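**Gurkard hand-held gripper, long-term review**
23 June 2025

I bought the Gurkard from Listdale last September, mostly because I wanted something I could pick up and use to record grasping demos without booking time on a proper arm. It's a simple thing, really: two chunky fingers, black pads, a camera looking down between them, and a squeeze handle that I got on with straight away (my wrist took longer!).
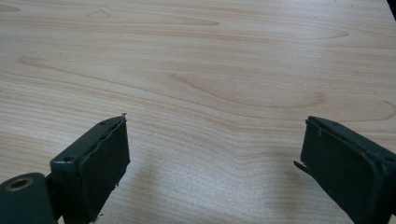 The pads are what I'd moan about. Mine have gone ragged along the top edges, and once a corner starts to lift it only gets worse. Listdale sells a replacement pair for £15 and they take me 10 minutes to fit, so it's hardly a disaster, but I do wish a spare set came in the box. The brass bushings in the linkage are lovely, though. No wobble at all after more than 22 hours of recording, and I'm not gentle.

I mostly use it for tabletop jobs with cups, tubs and other kitchen bits. The Bouvier I had before was lighter and nicer to carry round, but its fingers flexed on anything heavy and I ended up binning a lot of takes.
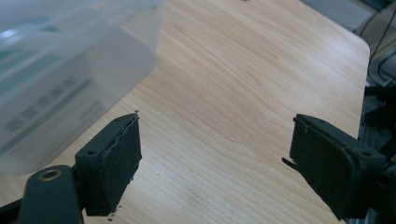

Urszula Kubiak wrote in to say she glues Lunduvitz rubber sheet over the old pads and gets far longer out of them, though it did make her fingers close 2 mm early until she recalibrated. I've ordered a sheet to try on the left one first.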